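집에서 로봇팔 만들기 타래 이어갑니다. 오늘은 전선 집기 편!
읽는 시간 2분

1/ 지난 8월에 시작한 작업대 로봇팔, 드디어 전선을 만지는 단계까지 왔어요. 컵이나 블록은 이제 그럭저럭 집는데, 흐물흐물한 물건은 완전히 다른 세계더라고요. 그래서 더 재밌습니다 ㅎㅎ

2/ 프로젝트 이름은 Girnora로 정했어요. 별 뜻은 없고 폴더 이름을 대충 지었다가 그대로 굳어버린 케이스... 제어 코드는 Plundia 보드에 올려 쓰고 있고, 오늘 아침에도 펌웨어부터 다시 올렸습니다.

3/ 목표는 단순해요. 전선이 꽂힌 노란 폼 블록을 집어서 옮기기. 말로는 한 줄인데 그리퍼 각도 맞추는 데만 저녁 4번을 썼어요. 손목이 조금만 틀어져도 블록이 비스듬히 물리고, 그러면 늘어진 선이 전부 한쪽으로 쏠려요.
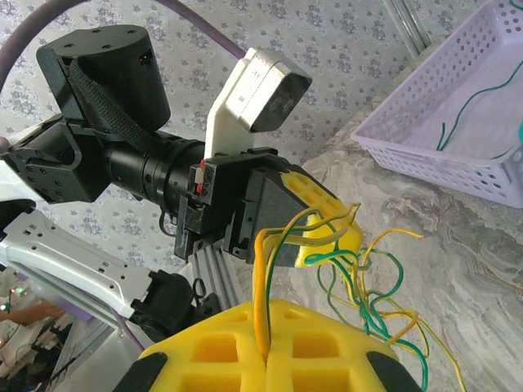 그리퍼에 물린 노란 폼 블록과 거기서 늘어진 노랑·초록 전선들

4/ 네모난 홈이 격자로 파인 폼이라 처음엔 걱정했어요. 손가락 끝이 홈에 걸리면 어쩌나 했는데, 힘을 175까지 낮추니까(제 코드 안에서만 쓰는 값이라 단위는 없어요) 자국도 거의 안 남고 좋네요! 이 값 찾았을 때 혼자 박수 쳤습니다.

5/ 카메라는 흰 브래킷으로 세워서 비스듬히 달았어요. 브래킷만 벌써 6번째 버전이에요. 초기 버전은 너무 낮아서 손목을 돌릴 때마다 모터 쪽에 툭툭 부딪혔거든요. 출력은 동네 공유 작업실 Plovetti에서 했는데 일요일엔 자리가 널널해서 좋아요.

6/ 모터 하우징에 감은 검은 끈은 그냥 두기로 했습니다. 제대로 된 클램프를 그려놓긴 했는데 지금 끈도 꽤 잘 버텨요. 클램프는 다음 달에... 아마도요.

7/ 아직 안 되는 것: 선이 서로 꼬이면 카메라가 어느 게 어느 건지 헷갈려해요. 노랑이랑 초록은 그나마 나은데 노랑초록 줄무늬 선이 진짜 복병! 조명을 바꿔볼지 학습 데이터를 더 모을지 고민 중이에요. 비슷한 거 해보신 분 계시면 댓글로 알려주세요 🙏

8/ 질문 주신 케이블 정리는, 네, 저도 알아요... 보라색 케이블이 팔 위아래로 지나가서 움직임 범위를 더 넓히려면 길을 다시 잡아야 해요. Bakker 케이블 체인을 주문해뒀으니 도착하면 그것부터 달아볼게요.

9/ 다음 편에서는 전선 한 가닥만 골라서 바구니에 넣기에 도전합니다. 성공률이 바닥이어도 그대로 올릴게요. 벌써 신나요!

관련 글
작업대 로봇팔 1편: 프레임 조립과 첫 동작
손목 카메라 브래킷, 2번 갈아엎은 이야기
Plundia 보드 처음 켤 때 헤맨 부분 정리
공유 작업실 Plovetti에서 3D 출력하기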